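5.2 Ground segmentation on open paving

Most of what I've covered so far happened inside the Noiphan workshop, where Clirow had a flat painted floor to drive on and the worst thing it could meet was an extension cord. That got us through the motor tuning and the first version of the drive code, but it told me very little about whether the ground classifier was any good. Indoors it called everything "floor" and it was right. So in February we started working outside, and this section is about what I had to change in the classifier once we did (the changes to the chassis are in the next one, and they're much less fun to read).

The setup is the same as before: one wide-angle camera, the small onboard computer, and Boonmee Thongdee's four-wheel base with the printed hubs. The classifier sorts every patch of ground into drivable, avoid or unsure. I trained it at home on 2,345 labeled frames. Montri Chantharasri and I split the labeling between us, and we didn't always agree on what counts as a hazard – he'd happily drive over things I wouldn't step over. Where we disagreed, the patch went in as unsure.

Big areas of pale paving are harder than I expected. There's plenty to see at the far end, buildings and trees and so on, but the part the rover cares about is the lower half of the view, and that's often one color with a few thin lines in it. The joints between slabs look a lot like small steps to a network that has only seen a workshop floor. Then you get the opposite problem, where the surface changes from tiles to asphalt and a perfectly good strip gets marked as avoid just for being dark. Figure 4 gives an idea of the range.
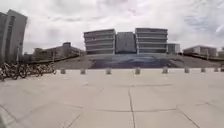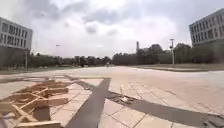
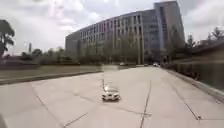 Figure 4. Open paving under cloudy skies. Top: slab joints, with bollards and parked bicycles. Middle: tiles crossed by dark asphalt strips, with broken wooden slats at lower left. Bottom: concrete slabs with a small white car.

I tried three fixes. The first was to stop using raw brightness and feed the network local contrast instead, and that cleaned up most of the joints. The second was a rule for dark strips: if a strip keeps its edges straight over a long run and has no rough texture inside, it gets bumped from avoid to unsure. Crumbled paving doesn't pass that test, so a broken corner like the one in the middle view of Figure 4 stays off limits. Third, I gave loose wood its own training examples, because thin slats and slab joints share the same long straight lines and the network loved mixing them up. Chanida Bunnag laid out old slats on her driveway for me and we got 300 extra frames that way!

Cars and bicycles go through a separate detector, which runs at 5 frames per second next to the ground classifier. I left its weights alone. The only thing I touched was the merging step, where anything the detector boxes now overrides the ground label below it, down to the point where the box meets the pavement. Theerawat Nilsuwan wanted a safety margin around each box as well, and he was right, so the margin is in the version we describe from here on.

Bollards are still a weak spot. They're close in color to pale slabs, and at a distance the classifier tends to fold the short ones into the ground behind them. For now the planner slows down whenever the far end of its path is marked unsure, and we rely on the front bumper switch if that fails. I'd like to fix it properly with a depth sensor, but the mast has no room for one until the battery moves, and that brings me to the chassis.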